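Für Grillabende und Mitbringtreffen backe ich seit Jahren dasselbe Blech: Zitronenschnitten mit Mürbeteigboden. Sie lassen sich am Vortag machen, brauchen keine Gabel und halten auch einen warmen Nachmittag im Schatten aus. Ein paar Dinge, die sich dabei bewährt haben:

## Der Boden

Butter kalt verarbeiten, nur kurz kneten, dann den Teig direkt ins Blech drücken. Ausrollen ist unnötig. Mit dem Boden eines Trinkglases wird die Fläche gleichmäßig. Danach mehrmals mit der Gabel einstechen und ohne Belag vorbacken, bis der Rand Farbe annimmt. Wer diesen Schritt auslässt, bekommt einen weichen Boden, der beim Schneiden am Papier klebt.

Das Backpapier an zwei Seiten überstehen lassen. Damit hebt man später den ganzen Kuchen heraus.
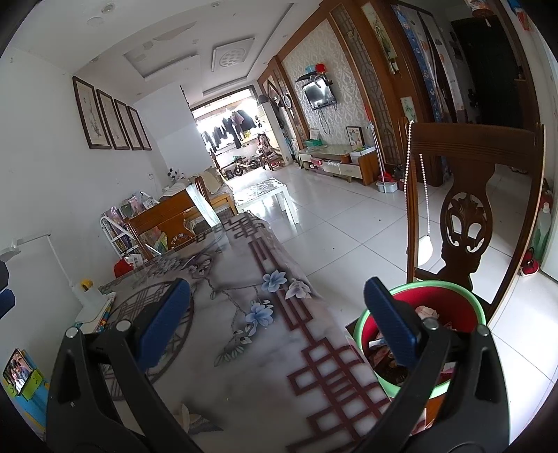 Der Guss kommt auf den heißen Boden. So stockt die unterste Schicht sofort und läuft nicht unter den Teig. Ich nehme vier Zitronen, davon drei mit Schale. Erst abreiben, dann auspressen, umgekehrt ist es eine Quälerei. Die Schale mit dem Zucker zwischen den Fingern verreiben und zehn Minuten stehen lassen. Eier nur verrühren und nicht schaumig schlagen, sonst bildet sich oben eine blasse Kruste.

Fertig ist der Guss, wenn er in der Mitte noch leicht wackelt, am Rand aber fest ist. In meinem Ofen dauert das etwa 44 Minuten bei niedriger Hitze. Jeder Ofen ist anders, also beim ersten Mal früher nachsehen.

## Schneiden und transportieren

Über Nacht kalt stellen. Ein langes Messer in heißes Wasser tauchen, abtrocknen, schneiden, nach jedem Schnitt abwischen. Puderzucker erst am Ziel darüber sieben, im Kühlschrank löst er sich auf.

Zum Mitnehmen die Schnitten in eine flache Dose legen, zwischen zwei Lagen immer ein Stück Backpapier. Mehr als zwei Lagen würde ich nicht stapeln.

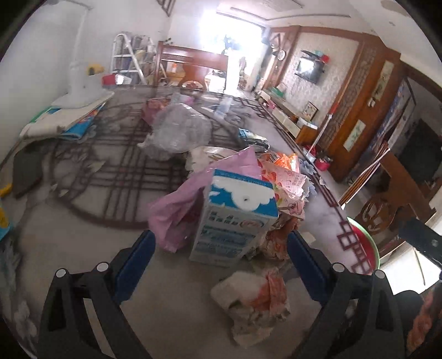 *Yurani Grajales*

Reste halten sich im Kühlschrank drei Tage. Einfrieren geht auch: einzeln auf einem Brett anfrieren, dann in einen Beutel umfüllen. Die vom letzten Dezember waren im Frühjahr noch gut, nur der Boden war etwas mürber.

Mit Limetten schmeckt es ebenfalls, dann aber etwas mehr Zucker nehmen. Orangen allein sind zu mild. Fertiger Saft aus der Flasche geht zur Not, wenn wenigstens eine frische Zitrone für die Schale da ist.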